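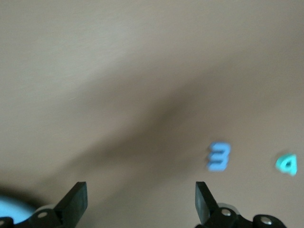 Looking After a Two-Arm Letter Table

Sunday, November 17, 2024
By Zoia Derkach

Slide 1. Hello, Skorkine! Start with the fingers – I love this part. Two screws on each linkage are in easy reach of a hex key. Check them before you touch any settings. Ours at Bruvwood worked loose after more than 100 hours and I blamed the software for 2 days (pause, let them laugh).

Slide 2. Plates and pieces. Foam letters squash, so close gently and bring the fingers down straight. Our reset is green plate left, blue plate right, white plate at the front edge and left empty until the run starts.

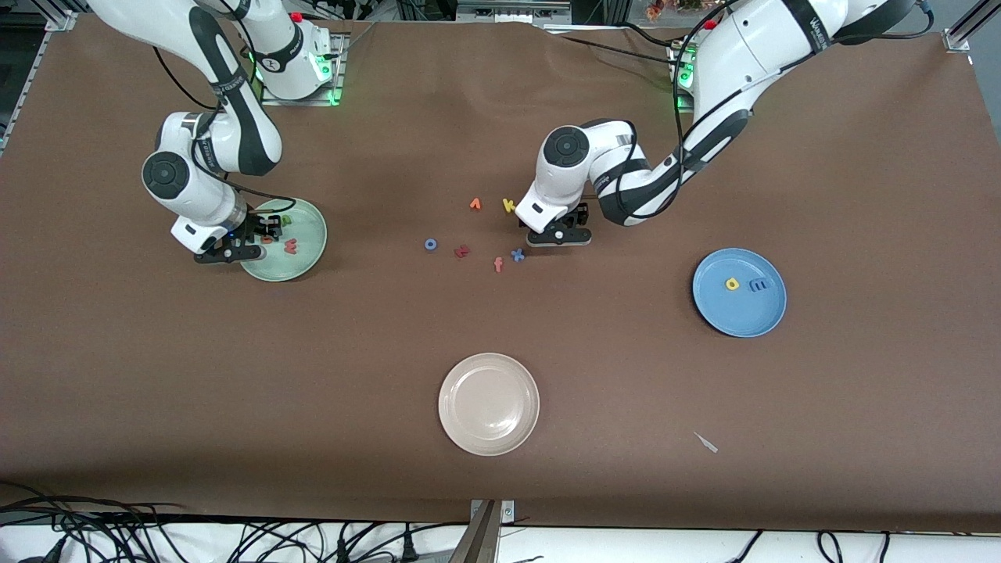
Then cables! Walk each arm through its full reach by hand and watch the loop at the wrist. If it pulls tight anywhere, give it slack and go again.

Slide 3. Wrist camera. Wipe the lens, then redo the calibration if anyone has had the fingers off. Oksana has the checklist, ask her for it.

Comments

Holovko: Do you use thread locker on those screws?

Oksana Hutsuliak: Yes, the weak kind, one drop.

Gorkow: Great talk, will you run it again in December?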